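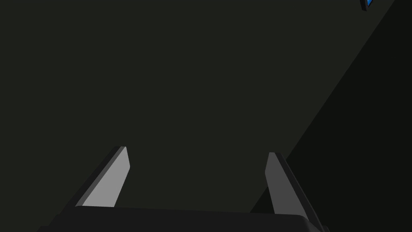 *Figure 1. Simulation view from behind the gripper. The fingers are open and a small blue object lies far to the upper right.*

# Trokalari: second progress report to the Flurholm Fund

Report date: 18/07/2021
Site: Trevadberg works, sorting and kitting department
Author: project coordinator, Trevadberg

## Status in short

The project is on schedule for the simulation part and four weeks behind for the physical cell. The delay is with the floor. The old floor under the planned cell was less level than the drawings said, and it had to be ground down before the base plate can be fixed. The extra cost is taken from our own maintenance budget and we do not ask the Fund for more money.

Since the first report, which we sent in December, we have worked mainly on three things: the picking task in simulation, the training of the kitting staff, and the agreement about the new job descriptions. I take them in this order.

## Picking task in simulation

The task is the same as in the application. The robot must find a small part lying on a flat work surface, move to it, close on it and put it into a kit tray. At Trevadberg this is done by hand today, on both shifts, and it is the job with the most complaints of pain in the wrist and the thumb.

We have run 1464 simulated pick attempts in this period. In 399 of them the part was placed near the limit of the camera view, similar to the situation in Figure 1, where the gripper still has a long way to go. We chose to have many of these difficult starts after the advice of the kitting staff. They told us that parts seldom lie in the middle of the table. In real work a part rolls away, or the colleague before you has put it down in a hurry.

The difficult starts showed a weakness. When the part was only partly visible, the control program often waited too long before it moved, and sometimes it moved in the wrong direction first. We changed the search motion in the spring. The gripper now makes a short side movement to get a better view, and then it decides. The long waiting times are mostly gone. The wrong first direction still happens, more often when there is a strong difference between light and dark on the surface. We do not yet understand this well and it stays on the list for the next period.

The simulation is kept simple on purpose. The surfaces are plain and the gripper is drawn with flat shading. The company Palumbo, who delivers the software, has offered a more realistic drawing of the station. We have said no for the moment. The computer in the training room is old, and we prefer that it runs smoothly when the staff use it.

## Training of the staff

We reserved 155 training hours in the application, and all of them are now used. They were given in short lessons during paid time, normally at the start of the shift when people are still fresh. Every person in the kitting group has now done the basic lesson, including the ones who work only evenings.

In the basic lesson the participant moves the gripper by hand control in the simulation, looking from the gripper's own point of view. This was harder than we expected. From this position you see the two fingers large in front of you and the part very small, and it is difficult to judge the distance. Several experienced workers, who are very fast with their hands, found it annoying in the first half hour. One of them said it was like picking up peas with a snow shovel. After the second lesson the mood was better, and a few people asked if they could stay longer.

I think the lesson has a value also outside of the technical side. Before, the discussion in the break room was mainly about how many jobs the robot takes. Now there is also talk about what it can and cannot see, and people bring up concrete cases from the line. We got 36 written remarks from the group. Many are about the height of the kit tray and the light above the station. A number of them are about cleaning: who cleans the fingers, how often, and does this count as production time? We have answered yes to the last one.

## Changes in the work

The agreement with the shop representatives was signed in this period. The main points for the Fund are these:

- Nobody in the kitting group loses employment or base pay as a result of the project.
- The cell will take over the picking of small parts. The kitters keep the control of the finished kit, the larger parts and all rush orders.
- A new role, cell attendant, will rotate inside the group. No person has it for more than two weeks in a row.
- Error data from the cell may be used to improve the cell. They may not be used to compare one attendant with another.

The fourth point took the longest time. Management wanted first to keep the possibility open, and the group did not accept. In my view the final text is good, and it helped that we could show on the screen which data the system really stores.

One question is not solved. The piece bonus is today paid on the number of kits per person, and this makes little sense when a machine does a part of every kit. A fixed supplement is proposed, but the evening shift would earn a little less with it than now. We must find a solution before the cell starts — otherwise we begin with a conflict that is easy to see coming.

## Use of the grant

The spending follows the plan for training and for software. The money for mechanical installation is almost untouched, which is explained by the floor. We ask the Fund for permission to move this amount to the next period without change of purpose.

## Next period

1. Fix the base plate and install the arm and the guard fence.
2. Continue with the wrong first direction in simulation, with different lighting.
3. Run the first physical picks with parts from normal production, at reduced speed and with two persons present.
4. Close the question of the piece bonus.
5. Give a second lesson to all who will rotate as cell attendant. The hours for this are paid by Trevadberg.

The Fund is welcome to visit after the fence is approved. We kindly ask for a message two weeks before, so that the visit can be placed on a shift where the kitters have time to talk.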